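Pletitz glider restoration: notes for the evening talk, 10/08/2022

(Lights half down. Wait for the back row to settle, and check that the clicker is awake.)

Good evening, and thank you all for coming out. I've been looking forward to this one for months! Tonight is the story of our two-seat training glider, from her first winter at Urkby to the day we opened the trailer and found out what we had bought.

Start with the airframe. She was built in the Risov workshop as a club trainer: wood wings, steel tube fuselage, fabric over the lot. She flew from Urkby for most of her working life, launched by winch, and the logbooks show more than 4000 launches. Pause there. Most of those flights lasted less time than it takes to drink a cup of coffee, and every one ended in a landing with a student at the stick. That is a hard life for a skid and a wheel.

Then the logbooks. We have 3 of them. The first is in beautiful handwriting, the second has had tea on it, and the third stops in December with a single line about a cracked rib. (Read the line out. Go slowly, people love this bit.)
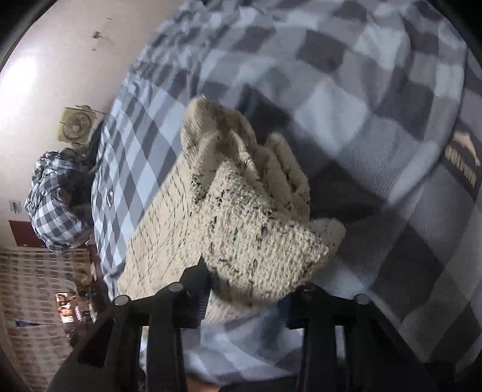 Towel on the plaid sheet.

Next, the fuselage. The tubing was better than we had any right to hope for. We stripped the old paint by hand, looked at every weld, and replaced 2 short lengths near the wheel box where water had been sitting. Tell them about the smell when the old floor came up. Mention that the rudder pedals are original and still have the heel marks worn into them.

The wings took far longer. The left one was sound apart from the cracked rib, right where the logbook said it would be, which gave us all a thrill. The right one had been repaired before, with good glue and some very odd pieces of wood. We kept what was safe and scarfed in new spruce for the rest.

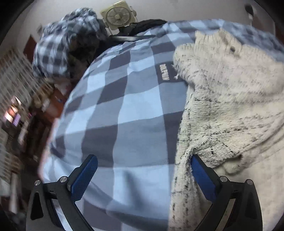
Fabric is the part I could talk about all night, so watch the clock! Cut the panels big, glue the edges, shrink in stages, then stitch to the ribs. Pass the sample panel along the front row and let them drum on it with their fingers. Ask for it back this time.

Colors: cream with a red nose, matched to a chip of paint found under the canopy rail. The Chukwu scheme with the blue stripe came later, and we can show that on the model.

Still to do: instruments, canopy seals, weighing, paperwork. The altimeter is back and reads properly. The variometer is on the bench, in more pieces than I'd like.

Questions, 5 minutes. Someone will ask whether I'm going to fly in her. Yes, back seat, first chance I get.

Lights up. Cockpit is open for anyone who wants to sit in it, shoes off please.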